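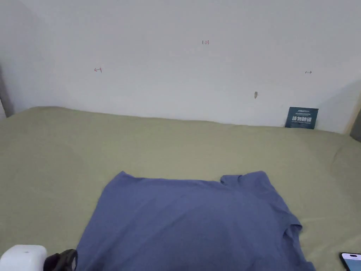 *Blue T-shirt laid out on the bed, Wusten room, Collau open day*

**Taking a group to the Collau open day, what do they really get to see?**

posted by **lunchbox_sum** in Visits & Outings

Quick one, have to give an answer by tonight. I run the outings for our adult ed evening class and we're down for the Collau open day in September. 43 people signed up, way more than I thought. I went along to the preview last week to see if it would work and came away not sure what to tell them.

The sign up page says "household robots learning everyday chores". So people are expecting, well, a robot. The part I saw was the Wusten room, it's done up like a bedroom with laundry stuff, and what they had going was T-shirt folding on a big bed. Hand-held gripper, a person holding it and doing the fold with it. Very interesting for me, I could have stood there all afternoon. But I can already hear half the bus asking where the robot is.

What I need to know:

- is there a robot that moves by itself anywhere on the day, or is it all hand-held?
- how many fit in the Wusten room at once? it felt tight and I was with a small bunch
- can visitors have a go or is it hands off
- is it OK for somebody who can't stand for long

Also the wall over the bed has little arrows drawn on it, one in red and a dark one, and there's a dark blue card with Chinese writing propped up against the wall. Somebody in my group is bound to ask. I forgot to. Anybody know what thier for?

Thanks in advance, sorry for the rush

---

**gripfan_east**

Went last year and again to the spring one. Will try to go in order, typing on my break.

Yes there's a robot that moves by itself, but it's in the Ostby hall, other side of the parking lot. Two arms on a stand, folds towels. It's slow. Like, go get a coffee slow. People clap when it finishes one. The Wusten room is the hand-held part and it's all about collecting the moves. Person does the chore with the gripper, camera on the gripper records it, and the recordings get used to train the arms later. They told us the target for shirts was 4000 recordings. So tell your group they're looking at the teaching half and the Ostby hall is the learning half. Once I put it that way to my own crowd they were a lot happier.

Do Wusten first, then Ostby. We did it backwards, and the people who'd seen the arms kept asking the folks in Wusten when theirs was going to start.

Group size, split them. Four groups is what I'd do with your numbers. It's a working room with a bed, a table full of bits, a washer, so not much floor left. Standing room is at the end of the bed and that's it. One group in, one at the arms, one at the talk, one at the snacks, swap when the staff tell you.
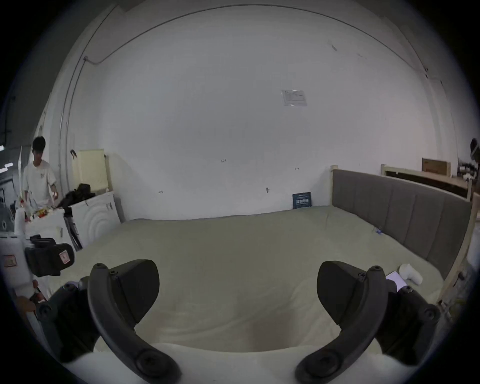 *Wusten room, gripper over the bed, washing machine off to the left*

Look at the two black fingers, how they curve in. Each one has a flat pad at the tip and that's the part that touches the cloth. When I had a go I kept trying to pinch with the sides like tongs and got nothing. You have to come down nearly flat, let the pads slide in along the sheet, then close. Sleeves are the worst. Collar is easy, you've got the thick edge to grab.

And yes, visitors can have a go. Ask at the door when you come in, there's a paper list, it fills up. They give you one fold each. Take your rings and bracelets off first, they'll ask you to. Stuff not being recorded, the visitor tries I mean, they told us those don't get kept.

Sitting down: no chairs in Wusten when I was there. There's a bench in the corridor right outside. Ostby has proper seating.

---

**tumbledry50**

its boring unless you like laundry lol. My kid liked the snacks. Parking is free tho

---

**wendt_route_walker**

Bit to add to the long reply, which is right as far as I know.

I take school groups over from Wendt. The bus can't turn at the front gate. Use the Wendt road entrance, the one with the bike racks, and have them dropped there. With 43 you will want the big bus and the driver will not thank you for the front gate. Ask me how I know.

The wall marks: I asked about arrows in a different room once and was told somebody used them for lining up where things go on the bed. Whether it's the same for the ones you saw I can't say. Could be left over from hanging something. Don't repeat it as fact. The blue card, no idea at all, can't read it. Ask the staff, they're friendly and they like getting a question other than "will it do my ironing".

On whether people will be let down. Mine were the first time, and it was my own fault, I'd called it a robot show on the letter home. Second time I wrote "see how people teach robots to do chores" and got no grumbling. I also gave them something to do while they watched: pick one shirt, follow it start to finish, write down where the gripper grabs. Adults will do it too if you hand them a pencil. Some of mine then tried it at home with kitchen tongs and said it was way harder than it looked.

Time: the Wusten part ran 50 minutes for us and that was too long for kids on their feet. For adults probably fine. You can ask for the short version, just say so when you check in.

Phones are allowed, no flash. Check first before taking a picture with the staff in it, a couple of them didn't want to be in ours.

---

**lunchbox_sum**

Brilliant, thank you both (and the parking tip). Changed the flyer to the "how people teach robots" line, going with four groups, Wusten first then Ostby. Emailed Collau to ask for a folding chair in the Wusten room, no reply yet. Would not have known abuot the gate. Will ask on the day what the arrows are and post back here.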